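Cahier d'atelier, 2 novembre 2019

Samedi, donc atelier au calme, café à volonté et personne pour me piquer le bon écran. J'ai repris l'évaluation du Gradelen, le simulateur que Bimiler voudrait nous vendre avec son pack d'appartements tout faits. Rappel pour ceux qui prennent le train en marche : la version d'essai est installée depuis septembre, la licence se paie par poste, et il faut qu'on rende un avis à Jhun Estrella avant qu'il signe quoi que ce soit. Lui est plutôt pour. Moi j'étais plutôt contre, je le note ici pour être honnête sur mon point de départ.

Installation : rien à signaler, à part le pilote graphique qu'il a fallu remettre à la version d'avant (si ça plante au lancement, c'est ça, ne cherchez pas plus loin !). Le chargement d'un appartement complet prend 20 secondes sur la machine du fond. Sur mon portable je suis allé chercher un café et il tournait encore quand je suis revenu. 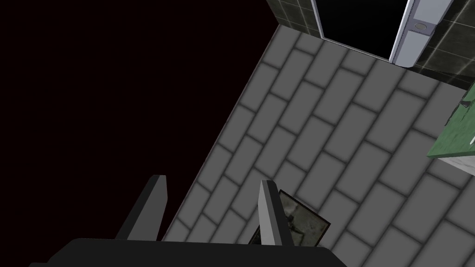

Le vrai sujet de la matinée, c'était la caméra de poignet. Bimiler vend ça comme un « retour visuel prêt pour l'apprentissage », et je voulais voir ce que ça donne avec les réglages par défaut, sans rien toucher. Bon, l'ouverture est bien cadrée, on garde les deux doigts et l'espace entre eux, pour saisir c'est exactement ce qu'il nous faut. Par contre le sol s'arrête net et derrière c'est du noir, plus rien du tout. Pour un réseau qui apprend sur ces vues-là, ça m'embête un peu : un bord de dalle aussi franc, avec le vide à côté, on n'en verra jamais chez un client. Et les joints du carrelage sont un peu flous, alors que les carreaux du mur, eux, ont droit à de petits reflets. À demander à Bimiler : est-ce qu'on peut fermer les pièces nous-mêmes, ou est-ce que c'est un fichier verrouillé ? J'ai cherché dans les menus, pas trouvé, et la doc renvoie vers une page vide.

Ensuite j'ai branché notre contrôleur Bajpai à la place du leur. Là, bonne surprise ! Je m'attendais à y passer la journée et en fait leur interface est propre, les noms d'articulations se changent dans un seul fichier texte, et les deux bras ont répondu du premier coup. (Enfin, du deuxième : j'avais inversé gauche et droite, comme d'habitude.) J'ai lancé une série de 536 poses aléatoires pendant que je rangeais l'établi, et il n'y en a que quatre qui ont fini en erreur de collision. J'ai gardé le journal dans le dossier partagé, sous-dossier gradelen, si quelqu'un veut regarder. À vue de nez les quatre se ressemblent, c'est l'avant-bras droit qui vient frotter contre le corps.
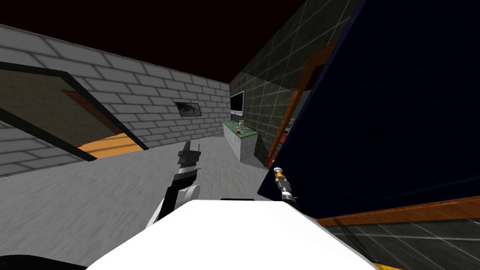 Vue de tête, les deux bras levés, télé et comptoir vert au fond.

Côté vue de tête, je suis plus convaincu que sur le poignet. Le champ est large et on a les deux pinces dedans, ce que je n'arrivais jamais à obtenir avec Ullero sans bidouiller la focale pendant une heure. Les petits objets posés loin restent petits, forcément, et je ne parierais pas sur une détection fiable à cette distance. Il faudra avancer la base avant de chercher à prendre quoi que ce soit, donc prévoir la navigation dans le scénario de test. Le grand panneau bleu marine mange tout le côté droit, et c'est plutôt une bonne chose pour nous : un vrai gros obstacle tout près du bras, c'est le genre de situation où notre planificateur se met à hésiter. À garder comme cas d'essai.

Une chose qui m'agace, quand même : l'enregistrement ne se lance pas depuis un script, il faut cliquer. Pour trois essais ça va, pour une nuit complète c'est non. Le support répond vite et gentiment, mais la réponse c'est « prévu dans une prochaine version », et j'ai déjà entendu cette chanson-là avec Ullero...
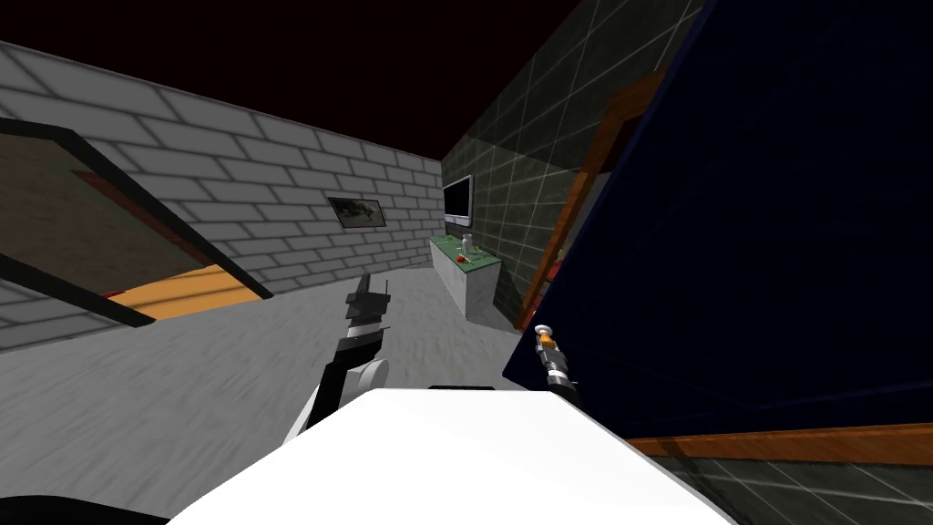
Est-ce qu'on peut reprendre nos anciens scénarios Ullero dans Gradelen ?
Les trajectoires oui, en passant par l'export texte. Les scènes sont à refaire à la main, et les réglages de contact aussi.

Avis provisoire, donc : je suis passé de plutôt contre à plutôt pour, à condition que l'enregistrement par script arrive et qu'on nous laisse modifier les pièces. Sans ça je resterais sur Ullero encore un moment, on en connaît les défauts par cœur. Jhun, si tu lis ça avant lundi, ne signe pas tout de suite, demande-leur d'abord une prolongation de l'essai.

Reste à faire :
- relancer la série de poses avec la marge de collision augmentée
- comparer le temps de calcul avec et sans la caméra de poignet
- écrire à Bimiler pour les pièces ouvertes et la page de doc vide
- remettre l'ancien pilote sur le deuxième poste aussi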